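3.2 Showing the arm what we want

I should say up front that we came to teleoperation the long way round. Our first plan for the Skekonero task set was to do everything by hand-guiding, with one of us holding the wrist and walking the arm through each pick while the joints were logged. It's a lovely way to work for an afternoon (you really do feel the task through the arm!), but your own hands end up in half the camera images, and a policy trained on those images learns to look for hands. We kept 60 hand-guided demonstrations for the comparison in Section 5 and recorded everything else by remote control.

The remote set-up is plain enough. The operator sits with a Geleser hand controller and watches the fixed camera view, and the arm follows the controller at a reduced scale, so a big sweep of the hand becomes a small, careful movement in the bin. We tried full scale first and I can't recommend it. Near the divider you want slow, fussy motion, and full scale gives you anything but.

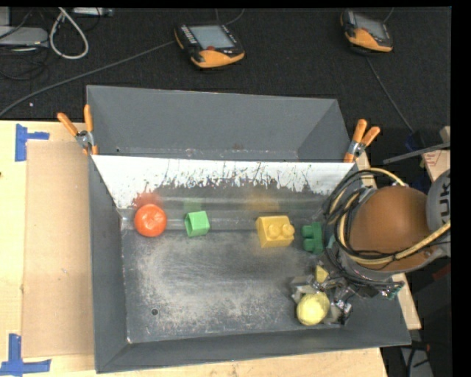

The other thing we argued over was what counts as one demonstration. I wanted to cut the recordings at every grasp, which makes the files short and easy to label. In the end we kept the approach, the grasp and the retreat together, and I'm glad we did — the approach is where operators differ most, and it's where the policy has most to learn. Some people come straight down on a ball and close. Others slide in low along the floor and nudge it a little before closing. Both styles are in the data and we made no attempt to tidy them up.

Figure 6. Work in the metal bin, with the gripper at a pale yellow ball and toy blocks and a round orange-red object near the divider.

Altogether we recorded 1542 demonstrations with the remote set-up. Around 400 of these contain a failed first grasp followed by another go, and we left them in on purpose. An earlier version of the Fekelum policy, trained on clean runs only, would miss an object, close on air and then lift away quite happily as if it had something. With the messy runs included it at least has examples of what a person does next.

Shiny metal was a worry too. Bright objects throw coloured reflections on to the divider, and I half expected the policy to chase them. We follow the Ozoliņš masking scheme for one set of runs and use the raw images for the other, and both are reported in Section 5.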